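# Costwood Bed Line: automatic bed making for hotels, clinics and staff housing

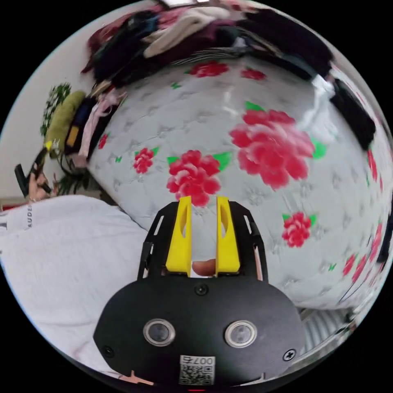 **Will the housekeeping team lose hours when the Costwood is installed?**

Hours stay the same at all sites where we have installed it so far. What changes is which part of the shift is spent bending over a bed.

## What the system does

The Costwood Bed Line is a mobile arm with a two-finger gripper. It pulls the fitted sheet over the corners, lays the duvet and straightens it from the foot end. It works beside one attendant, who brings the linen, checks the mattress and does the pillows. The attendant starts each bed with a button on the cart and can stop it with the same button.

It does not sort clothes, and it does not touch the belongings of a guest. If something is lying on the bed, the cart waits until the attendant removes it.

## What the people at work notice

At Lelstead, a residence with 80 beds, the system has been in daily use on two floors. Aslı Demirtaş leads the housekeeping there. She made the new shift plan together with her team before the cart arrived, and we recommend to do it in this order.

"The first two weeks were slower, I will not hide it. My colleagues wanted to correct every corner by hand. Now they let it finish and they clean the bathroom in this time. The complaint I hear is about the noise of the wheels on tiles."

After this comment we changed the wheels. Softer ones are included in all new orders, and older carts can be fitted with them at the next service visit.

Two of her attendants are now trained as cart leaders. They change the finger pads, load new bed sizes and decide which rooms are done by hand. Lelstead pays a supplement for this task. We do not require it, but please speak about pay before the training and not after.

## Fingers and pads

- Two parallel fingers, replaceable without tools
- Pads for smooth cotton, quilted fabric and fleece
- One spare set in the cart drawer
- Pads are washed by hand with mild soap, not in the machine

## Technical data

| | |
|---|---|
| Beds per battery charge | 100 |
| Attendants needed | 1 |
| Training | 3 days on site |
| Bed sizes | single, double |
| Not suitable for | bunk beds, sofa beds, water beds |

## Delivery and service

The carts are built by Polat and serviced from our workshop in Drustby. Orders received before July are delivered with the small charging station. Necati Ersoy plans the site visits, usually on a Wednesday, and he will ask for your door widths and a list of your mattress types. Please have also one person from the night shift in the meeting, if you have a night shift.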